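Ticket 1775: right arm lags and drops out during table wiping task
Robotics club, Flukard project. Opened December 16, 2023. Priority: high (changed from "low" by the person who has to demo it)
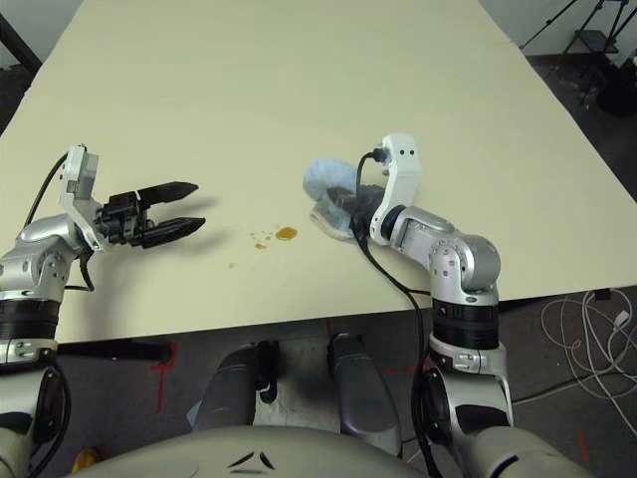

What happens: the wiping task starts fine. The right arm goes to its start pose, closes on the cloth, and begins the first stroke. Somewhere in that stroke the wrist falls behind the command, then the controller gives up and throws fault 101. The left arm, which has nothing to do in this task, performs flawlessly.

What should happen: the arm wipes the table. This was the easy task. We picked it in July because it was the easy task.

Setup: both arms on the Graller controller, stock grippers, our own wrist brackets. Task code is the Nistent branch, the one with the soft press. Command rate is 1000 Hz on both sides.

Log

Entry 1. Restarted everything. Ran clean, so I closed the ticket.

Entry 2. Reopened the ticket. Same fault, same stroke.

Entry 3. Swapped the cloth for a thinner one on the theory that the press force was too high with a thick fold under the wrist. The fault moved a little later in the stroke. Encouraging, but the thin cloth also pushes liquid around the table like a tiny snowplow, so the blue one is back.

Entry 4. Read the manual for fault 101. It says "communication or load error, check communication and load." Thank you, manual.

Entry 5. Ran the same stroke in the air, no contact. Did it 3 times with no fault. Lowered it to touch the table with the press turned off, no fault. Turned the press on and got the fault. I was ready to blame the soft press code and had already written a fairly smug message to the software half of the team.

Entry 6. Did not send the message. Ran the stroke in the air again and wiggled the gripper cable by hand near the bracket. Fault 101, right away. The press code is innocent, and the message has been deleted.

Entry 7. So it's the cable. The right one comes off the top of the bracket and goes down over the cloth and across the table, and when the wrist presses and drags, the connector takes a side load. In the air it hangs free and everybody is happy. Whoever routed it this way should feel bad. I checked the build notes and it was me.

Entry 8. Temporary fix: more slack at the bracket, with a tie so the pull lands on the bracket and the connector is left alone. Full task with the press on, no fault. Wrist lag is gone from the plot too.

Still open
Replace the right gripper cable. The connector has been yanked for weeks and I don't trust it. Pîrvu has the right length in stock, order form is in the club folder.
Reroute along the forearm on both arms so they match.
Add a cable check to the startup list, before the cloth check.
Tune the stroke. It now completes, but the overlap between passes is too small and it leaves a stripe of liquid down the middle. That gets its own ticket — please don't add it to this one.

Status: waiting on part. Do not close because it ran clean once. See entry 1.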